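Part-Time Tidying and Packing Helpers Wanted at Oltwood

Oltwood is looking for a few patient, good-natured people to join our sorting and packing room this spring. If you're the kind of person who can't walk past a messy drawer without wanting to put the pens back in with the pens, we would very much like to hear from you! The work is steady and mostly quiet, the company is good, and there is always something different coming across the table.

We look after small household and desk things for people who are moving, downsizing, setting up a first office or simply fed up with hunting for the scissors. Boxes come to us in every state you can imagine. Some have been packed with great care and labeled on all sides. Others look as if somebody swept an arm along a shelf and taped down the lid, and we have a soft spot for those. We sort what is in them, put like things with like, choose a container that suits, and send everything home in an order that makes sense to the person who has to live with it.

What the work is like

Most of your time will be spent on your feet at a table, working through one customer's things at a time. You'll be dealing with cups, markers, pencil cases, cutlery, chargers, sewing notions, bathroom odds and ends, and a truly surprising number of batteries. You'll learn how we group things, how we wrap the breakable ones, and which of our storage boxes to reach for. You'll also learn when to leave something exactly as the customer had it (a jar of mixed buttons is sometimes meant to be a jar of mixed buttons).

We go through a lot of lidded plastic cases, the sort with a handle and latches, and a good part of the job is knowing how to fill one well. Heavy things go low, long things go along the side, and nothing is forced. A case should close without anyone leaning on it. If it won't, something comes out and goes in the next one, and we don't mind in the least if that takes you a while to judge at first. It took all of us a while.

Small stationery is the part new people tend to enjoy most. Markers that are still in their package stay in their package, and go in with the other writing things. Cups are stood up, looked over for chips and cracks, and kept apart from the paper goods. On an ordinary table you might have only a few things to deal with, say a blue case, a green cup lying on its side and a set of highlighters in orange, yellow, green and blue, and the trick is to give those few things the same care you'd give a full kitchen.

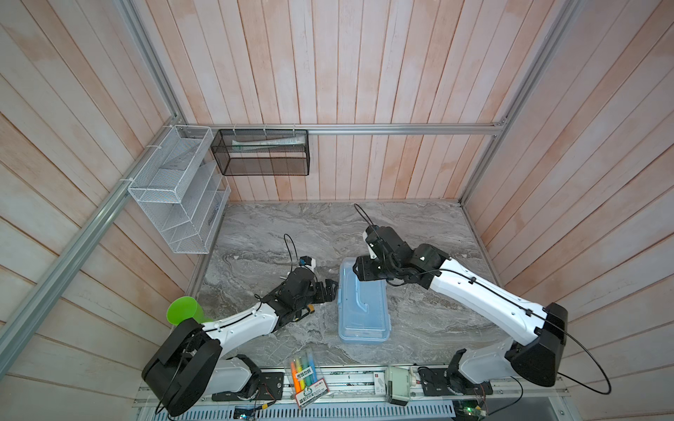 What you'll be doing, day to day

Checking each delivery against the customer's sheet before anything is opened.

Taking things out one by one and setting them down where you can see them, with enough room between them that nothing gets knocked.

Sorting by use first and by size second. Color comes last, and only if the customer has asked for it.

Picking a case, box or bag from the shelves and packing it so that the things used most often are on top.

Writing a plain label. We like "desk, writing things" far better than "misc."

Wiping down the table and putting the tape, the labels and the tissue paper back where they live before the next job starts.

Who we're hoping to find

You don't need to have done this for a living. Some of our best packers came to us from school lunchrooms, libraries, fabric stores and many years of running a busy house. We'll teach you our way of doing things, and if you have a better way of folding a paper bag we'll probably end up teaching that to everyone else.

We do ask that you're comfortable standing for a good part of the shift, though there are stools and you're welcome to use them. You should be able to lift a medium box from the floor to a table, or be happy to say so and ask for a hand when it's too much. Clear handwriting is a real help. So is a gentle touch with other people's belongings, including the ones that don't look like much. A cracked mug may be somebody's favorite mug, and we never throw anything away without a yes from the person it belongs to.

Hours and pay

Shifts are four hours long, mornings or afternoons, and you can take two, three or four of them a week. We try hard to keep people on the same pattern so that you can plan your life around it. Pay is $400 for a four-shift week, and in proportion if you work fewer. There is a paid break in every shift, with coffee, tea and usually something baked, and we close the room entirely for a week in the summer.

The first 14 days are a settling-in period. You'll work alongside somebody who knows the room well, on full pay, and at the end of it we'll sit down together and talk over how it's going. If the work doesn't suit you, there are no hard feelings at all.

Where we are

The packing room is at 119 Ranero Street, on the ground floor, with level access from the parking lot. The bus stops across the road by the Barico bakery, and there is a covered rack for bicycles by the side door. Please wear closed shoes and something you don't mind getting a bit dusty. Aprons are on the hooks inside, and the ones with the deep pockets go fast.

How to apply

Send us a short letter or a note, whichever feels more natural to you, telling us a little about yourself and which shifts would suit. A résumé is fine but we don't need one. What we'd love to read about is one thing you've sorted out and were pleased with afterward, whether it was a garage, a spice rack or a single kitchen drawer.

You can drop your note through the mail slot at the Ranero Street door, or hand it in at our front desk in the Ortuño Building any weekday morning. We're reading applications as they arrive and hope to have new people starting in May.

If you'd like to look around before you decide, come by on Tuesday at 10 a.m. and ring the bell at the side door. Give it a good long push, as the tape guns can be loud.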